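Galtthorpe shared laundry rooms to get new hours, lower prices

2019-09-26

GALTTHORPE - Tenants in four apartment buildings on the east side of Galtthorpe will be able to wash clothes until 11 p.m. starting next week, after the owner agreed to change rules that residents had complained about since February.

Kadton Housing, which owns the Brekke Street buildings, said Thursday it will also drop the price of a wash by 65 cents and stop charging extra for a warm or hot cycle. Dryer prices will stay the same.

The laundry rooms now close at 7 p.m. on weekdays and are locked all day Sunday. Tenants who work days said that left them with Saturday, when the wait for a machine could run past two hours.

"I get off the bus at 6:20," said Tyra Strömberg, who has lived in the second building for six years. "By the time I carry everything down there, I can't finish a load before the door locks. I've been driving to the laundromat on Reker Avenue and paying more."

Strömberg and two neighbors collected signatures over the summer and delivered the petition to Kadton's office in August. The buildings have about 800 residents and 24 washers among them.

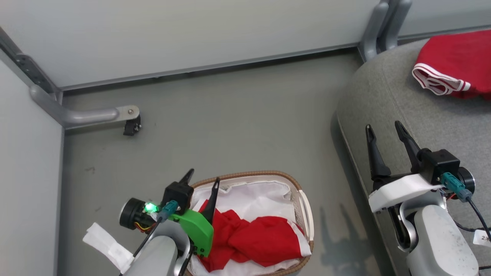
A red garment in a lined laundry basket. Tenants on Brekke Street will have evening and Sunday hours starting next week.

Murray Bergeron, property manager for Kadton, said the early closing time dated from a period when residents on the ground floor reported noise from the dryers at night. The company has since replaced the older dryers and put rubber mats under the rest, he said.

"We asked the ground-floor tenants again this month and most of them were fine with 11," Bergeron said. "If we get complaints, we'll talk to people and look at it again."

Sunday hours will be 9 a.m. to 9 p.m. The last load should go in an hour before closing.

Kadton turned down a request for a sign-up sheet for the washers. Bergeron said a sheet was tried in one building a few years ago and led to arguments over missed times. Clothes left in a finished machine may be moved to the folding table after 15 minutes, a rule that is already posted but will be printed on larger signs.

The machines will still take coins and the laundry cards sold at the Kadton office. Tenants with money left on a card do not need to do anything to get the new price.

Questions about the change can be taken to the office on Brekke Street, open weekdays from 8:30 a.m. to 5 p.m.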